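Brenent Evening Classes
Decorative Finishes for the Home
Handout 4: Painting a marble look
22/02/2018

Welcome back, everyone, and thank you for bringing in so many scraps and samples last time. I enjoyed looking through them over a cup of tea, and I have tried to work your questions into these pages. Keep the handout near your bench while you paint, and please write all over it. A clean handout makes me worry!

Before you open a single can

Real marble is a slow thing to get to know, and I would like you to spend the first 14 minutes of class just looking. Take one of the Oei sample tiles from the tray and turn it toward the window, then away again. Squint at it. What you are after is the big soft areas of color, the clouds if you like, well before you start worrying about veins. Most of us want to jump straight to the veins (I certainly did, and my first hall table looked like a road map), but the clouds do nearly all the work.

Your colors

For the cream scheme you will need a cream base, a tan, a pale gray and a milky white. I mix mine from the Neltero range, and the base I like best is number 291, but any warm cream you already have at home will do nicely. Thin the tan and the gray with glaze until they run slowly off the brush. Keep the white a little thicker - it has to sit on top of everything else and still show.

Laying in the clouds

1. Brush glaze over the whole board, and do it thinly.
2. Dab in the tan in uneven patches, some big, some small. Leave plenty of cream between them.
3. Soften the edges with a dry brush, going lightly in all directions. Let one or two patches keep a firmer side.
4. Add the pale gray sparingly, wherever the board looks too warm to you.

Stand back often. If your patches have lined up in rows like cookies on a sheet, wipe one away and put it somewhere less tidy.

Veins and wisps

Veins wander. They fade out, go missing for a few inches and pick up again farther along, usually leaning the same general way. Look at how the broken whitish veining on this tabletop trails off on a diagonal through the feathery streaks, and how a brighter white vein curls along the side of a darker tan patch farther back. 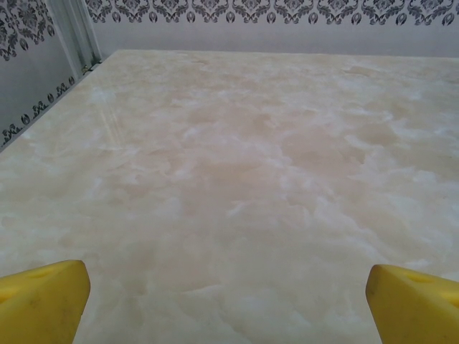
Finishing

Let the board dry fully before you varnish. Illow gloss is what we keep in the cupboard, and two thin coats will please you more than one thick one. Sand very gently between coats and wipe off the dust with a soft cloth.

For next time

Please bring one finished board and one you were unhappy with. The unhappy ones are often the most fun to talk over. We will be moving on to table edges, so an old tray or a shelf end to practice on would be handy too.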